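Bickerstaff Kitchens: Dishroom Automation
Frequently asked questions for staff

Which jobs are affected?
The dishroom posts at the Bordale site only. Servery, prep and delivery posts are outside the project. The arm takes over racking and unracking of bowls and side plates on both shifts. Scraping, pot wash, glassware and final inspection remain manual.

Will anyone lose hours?
No contracted hours are removed. Four dishroom posts have been rewritten as two inspection posts and two cell operator posts at the same grade. Current holders have first refusal. Questions about grade or pay protection go to Pauline Goodall in HR.

What does a cell operator do?
Starts and stops the arm, clears faults, changes finger pads, keeps the table clear and logs rejected items. An operator covers one cell. Etornam Dogbe runs the training, which takes two shifts plus a signed check.

Do I need to know how to program?
No. Operators choose a saved routine from the Fikeda panel. Changes to a routine are made by Kirsty Dawber or the supplier, Kekmont.

How is the arm taught a new item?
By demonstration. A trained member of staff guides the arm through the task, and the recordings are used to build the routine. The target is 100 accepted demonstrations per item. The first bowl routine used 476, including repeats after the rack was changed.

Is time spent on demonstrations paid?
Yes, at the normal rate. It is entered as training time, code 36, and does not count toward breaks or throughput.

Does the wrist camera record people?
It points at the gripper and the work area. Hands and sleeves may appear. Recordings are held on the site server and are not used for timekeeping or discipline. Requests to view or delete a recording go to Trevor Whiteley.

Will throughput targets go up?
Not during the trial. The manual figure of 1,228 items per shift stays as the reference until the November review. Items handled by the arm are reported separately.

Does it matter how bowls are placed in the rack?
Yes. Tilted bowls and bowls that touch a neighbor are harder to grip singly. Both count as valid starting positions for demonstrations. Do not straighten them first unless the task sheet says so. The wrist view below has the gripper at the rack with two orange bowls, the nearer one upside down between the wires.

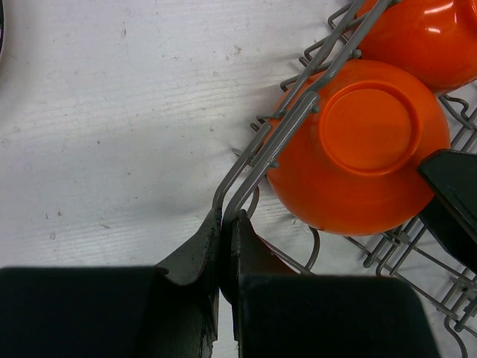 Page 3 of 4

What should I do if the arm stops with an item in its fingers?
Press hold, wait for the amber light, then select Release on the panel. Support the item from underneath. Do not pull it out of the fingers by hand. If Release fails, press the emergency stop and call the shift lead.

Who cleans the gripper and table?
The operator, at the start and end of each shift. Wipe the finger pads with a damp cloth only. Degreaser is not approved for the pads. Report any pad with fraying or a lifted edge.

Can I refuse to work at the cell?
Staff may ask to stay on manual duties during the trial. Put the request in writing to Carol Wragg before the rota is issued.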